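Starkik 討論会用発言タイマー・記録セット

Hedegaard 製品案内 > 公開討論会・演説会用機材 > Starkik

候補者が並んで話す公開討論会で、どなたが、いつ、どれだけ話したのか。会場の皆さんに見えるように時間を示しながら、あとで発言を聞き直せる形で残しておくための機材です。市長選や町議選の前に開かれる小さな討論会から、県単位の大きな催しまで、同じ一台でお使いいただけるように作りました。

Starkikをはじめてご覧になる方に、まず開発のきっかけを少しだけお話しさせてください。長いあいだ、当社では会議用のベルと卓上時計を細々と扱ってまいりました。ところが選挙のたびに、討論会を主催される地元の新聞社さんや青年団体の方々から「時計では足りない」というお電話をいただくのです。持ち時間が過ぎたのに気づかず話し続けてしまう方がいる、逆に司会が早く切ってしまって終わったあとに苦情が来る、翌日になって「あの場でそんなことは言っていない」という話になり、録音を最初から聞き直すはめになった……。どれもごもっともなお話で、うかがっているうちに、これは一つの機械で片づけられるのではないかしらと考えるようになりました。それがStarkikの始まりです。

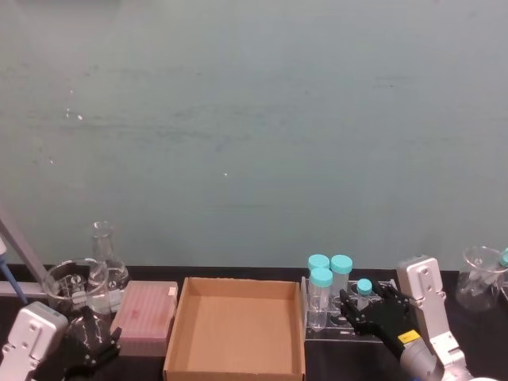

セットの内容

本体(操作卓) 一台
Ivholm表示器 二台(演壇側・客席側)
手元ランプ 登壇者用 六個
記録ソフト Imero 利用権(初年度分を含む)
電源アダプター、接続ケーブル一式
収納かばん
使い方のしおり(大きな字の版もございます。ご注文のときにお申しつけください)

本体の重さは639グラムです。かばんに入れて電車で会場へ向かわれる方も多いものですから、ここはずいぶん粘りました。試作の一号機はこの倍ほどもあり、肩が凝るとお叱りを受けたのを今でもよく覚えています。

時間の見せ方について

演壇側のIvholm表示器には、残り時間が大きな数字で出ます。残りが60秒になると数字の色が変わり、そのあとは持ち時間が終わるまでそのままです。点滅はいたしません。点滅するとどうしても話し手が慌ててしまい、言いかけた政策の中身がおろそかになる、というご意見をたくさんいただいたので、思いきってやめました。

客席側の表示器には、同じ残り時間に加えて、それまでに各候補者が話した時間の合計が棒の長さで並びます。これが、お使いになった主催者さんからたいへんご好評をいただいているところでして、質疑応答に入って誰か一人に質問が集中したとき、司会の方が「では、まだお話の少ない方にもうかがいましょう」と自然に振ることができるのです。棒の順番は届け出順、五十音順、着席順のどれにもできますし、合計を出したくない場合は隠すこともできます。

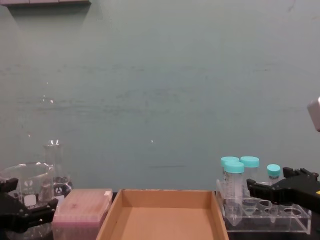
それから、反論の時間の扱いです。討論会によっては、名前を挙げて批判された候補者に短い反論の時間を認めるところがありますね。Starkikでは操作卓の右下にある「反論」のボタンを押すと、本来の持ち時間を止めたまま、別の時計が動き出します。反論が終わればもう一度同じボタンを押すだけで、元の方の残り時間がちゃんと戻ってきます。紙に書き留めながらストップウォッチを二つ操る、あの忙しさを知っている方には、きっとほっとしていただけると思います。

登壇される方の手元には小さなランプを置きます。表示器のほうを向かなくても、目の端で終わりが近いことがわかる明るさです。まぶしいと感じる方のために、明るさは一つずつ変えられます。

発言の記録とImeroについて

操作卓でボタンを押した時刻は、すべて録音と一緒に残ります。つまり、録音のどこからどこまでがどなたの発言なのか、終わった時点でもう印がついているわけです。これをImeroで開くと、候補者ごと、質問ごとに並べ替えて聞くことができます。

討論会のあとに発言の中身を確かめる作業は、地味ですけれど大事なお仕事です。「待機児童は任期中に減った」「借金は前の市長の時代に増えた」といった発言が出たとき、その前後をすぐに呼び出して、どんな言い方だったのか、何年の話をしていたのかを聞き直せる。一部分だけを切り取った引用がチラシや動画に載ったときにも、元の発言をまるごと示すことができます。Imeroには発言に短いメモをつける欄があり、参照した統計や議事録の名前を書いておけるようになっています。メモは一回の催しにつき4,000件までつけられますので、まず足りなくなることはないでしょう。

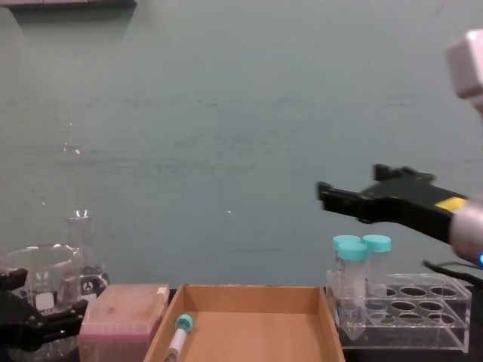

ひとつだけ、よくお尋ねをいただくのでここに書いておきますと、Imeroは発言が正しいか誤りかを判定するソフトではございません。「自動で嘘を見つけてくれるのですか」と期待をこめて聞かれることがあり、心苦しいのですが、そこは皆さまのお仕事です。私どもがお手伝いできるのは、確かめたい言葉のところへ早くたどり着けるようにすることまでです。文字起こしの機能はついておりますが、固有名詞や地名はよく間違えますので、公表される前に必ず録音と照らし合わせてくださいますようお願いいたします。

録音のデータは操作卓の中に保存され、外へ送られることはありません。Imeroに取り込むときも、お手元のパソコンとケーブルでつなぐだけです。会場にインターネットの設備がなくても、はじめから終わりまで問題なくお使いいただけます。公民館や小学校の体育館での催しが多いことを考えて、こういう作りにいたしました。

準備から片づけまで

会場に着いてから使えるようになるまで、慣れた方で17分です。表示器を置き、ケーブルをつなぎ、登壇者のお名前を入れて、最後に音の大きさを確かめます。お名前は前の日までにパソコンで入れておくこともできますので、当日ばたばたしそうなときはそうなさってください。字の旧字体や読み仮名も登録できます。候補者のお名前の表記は間違えるとほんとうに失礼になりますから、ご本人の届け出と見比べておかれると安心です。

途中で停電したり、うっかりコードを抜いてしまったりしたときも、操作卓は内蔵の電池で動き続けます。表示器のほうは消えてしまいますが、つなぎ直せばその時点の残り時間から表示が再開します。

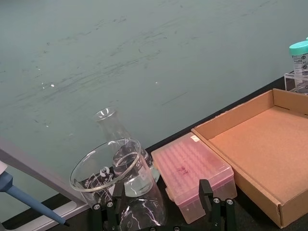 実験用品の置かれた黒っぽい天板

仕様

品名 Starkik 討論会用発言タイマー・記録セット
登壇者数 最大六名(手元ランプを買い足すと十二名まで)
持ち時間の設定 十秒きざみ
終了音 鈴、木琴、無音から選択
録音入力 会場の音響設備からの入力、または別売マイク
操作卓の重さ 639グラム(電池を含む)
保証 お買い上げから二年

貸し出しもございます

選挙は毎月あるものではありませんから、買うほどではないという方がいらっしゃるのも当然のことです。そのため、一回の催しごとの貸し出しをご用意しています。お届けは催しの前々日、ご返却は翌日の発送で結構です。返却の際に録音データの消去をお忘れになっても、当社で受け取った時点で中身を聞くことなく消去いたします。必要なデータは、必ずお手元に移してからお送りくださいね。

貸出機でも記録ソフトはそのままお使いいただけます。ただしImeroの利用期間は返却後ひと月までとなりますので、検証の記事をまとめられる方は日程にご注意ください。延長のご希望はお早めにどうぞ。

よくいただくご質問

候補者が一人欠席になったときはどうすればよいですか。
操作卓の「登壇者」からその方を選び、「欠席」にしてください。表示器の棒からお名前が消え、ほかの方の順番が詰まります。お名前を残して空欄のまま見せたい、という主催者さんもいらっしゃるので、そちらの設定もできます。

一票の行方が決まったあとの、議会報告会にも使えますか。
もちろんお使いいただけます。報告会では持ち時間を数えずに、記録だけを取る「記録のみ」の設定が便利です。

手話通訳や要約筆記が入る場合、時間はどう扱えばよいでしょう。
通訳の終わりを待つ「待ち」の時間を、候補者の持ち時間とは別に設けられます。長さは事前に通訳の方とご相談のうえで決めていただくのがよいと思います。

古いベルと併用できますか。
できます。あの音が鳴らないと締まらない、というお声は根強く、終了音を無音にしてベルをお使いの会場もたくさんあります。

お申し込みとお届け

ただいま大変多くのご注文をいただいており、新しくお求めの分は9月の出荷となります。貸し出しは空きがあればすぐにお送りできますので、お急ぎの方はそちらをご検討ください。お見積もりは、催しの日、登壇される人数、会場の広さがわかるとすぐにお作りできます。まだ何も決まっていない段階でのご相談もどうぞご遠慮なく。

このページの内容は2022年7月20日現在のものです。
Hedegaard 機材ご案内係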